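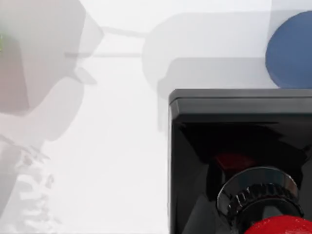 The simulator's wrist view, with the red cap and chrome collar low on the right.

How I Set Up a Tabletop Scene in Muvia (and What I Think of It So Far)

I've been poking at Muvia for most of June now, and enough of you have asked how I get a scene going that I figured I'd write the whole thing up. If you missed my earlier post, Muvia is the robot simulator from Larcombe. You pay monthly, you get two arms, a table and a big pile of objects to put on it, and you can practice your pick-and-place routines without wrecking anything in your garage (ask me about my real gripper and the coffee mug sometime).

I'm on the Starter plan, which is 9 dollars a month. The Studio plan is 65 and adds shared projects and more rendering time. I tried Studio for a month and went back down, so everything I'm going over works on the cheap one.

What you need before you start

A computer with a decent graphics card. Mine is four years old and it copes, but the fans get loud! You'll also want a mouse with a real scroll wheel. I did my first evening on a trackpad and I wouldn't wish that on anyone.

Step 1: Start with a blank table

Go to New Scene and pick the plain white tabletop. There are fancier ones, a workbench and a kitchen counter and so on, but white is easy on the eyes and you can spot a misplaced object right away. Pick Two Arms when it asks, even if you only plan to move one. Adding the second arm later means redoing your home positions, and I've done that twice now.

Step 2: Park the arms

Open the Arms tab and hit Home on both. Then pull each one back a bit further than it wants to go. The default spot crowds the table and you'll be dragging objects around under a gripper, which gets old fast.

Save that pose with a name. I call mine "parked" because I'm very creative.

Step 3: Pick your objects

The object library is called Mridha and it lists 3,000 items. I haven't looked at them all, obviously, but I've wasted a lot of late nights in there. The search is just okay. Typing "cup" gets you cups, but it also gets you cupcakes and a cupboard, so use the category list on the left if you know what you're after.

My advice is to mix up the shapes. If everything on the table is a box, your routine will look brilliant and then fall on its face the first time it meets something round. I like to have something tall, something squat, something with skinny bits sticking out of it, and something leafy. Leafy things are mean. I put them in anyway.

Step 4: Lay it all out

Drag the biggest thing in first. For me that was the turquoise shelf, which went along the back with its three compartments empty so there'd be somewhere to put stuff. After that I added the watermelon dish and the purple-flowered plant on the left, the blue cup with its three thin sticks nearer the middle, and the pale wooden box over on the right. The red bottle got the far corner by the shelf.

Leave yourself more space between things than you think you need. A gripper is wider than whatever it's grabbing, and I always forget that.

Then turn on Soft Shadows in the Light menu and look at the table from overhead. I love this view. Even with the arms themselves out of sight you can see their shadows lying across the white, and it's a quick way to get a feel for which parts of the table they're hanging over.
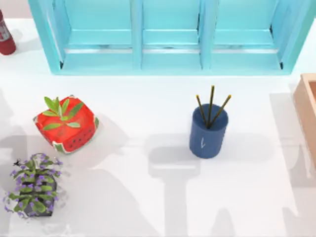 Step 5: Check the wrist views

Switch to the wrist cameras and click through them before you run anything. Parts of the arm can look pale and see-through up close, and mine goes almost white against the background. I wrote to support about it and Sumaiya Kanagaratnam got back to me the same afternoon with a pointer to the Exposure slider. Nudge it down a notch at a time. I haven't found a setting I'm fully happy with yet, so if you have one, please leave it in the comments.

Step 6: Save, then run

Save the scene before you press Run. There's no autosave on Starter, and yes, I found out the hard way. For a first go, try one simple move, like taking the cup over to a shelf compartment, at half speed.

If you want to take your scene elsewhere, the Grumisum add-on exports it. It's free, but you have to install it separately, and the button hides under Tools, then Extras.

I'm keeping my subscription through the summer. Next I want to get both arms working on the plant without tangling, so that'll be the next post if I manage it.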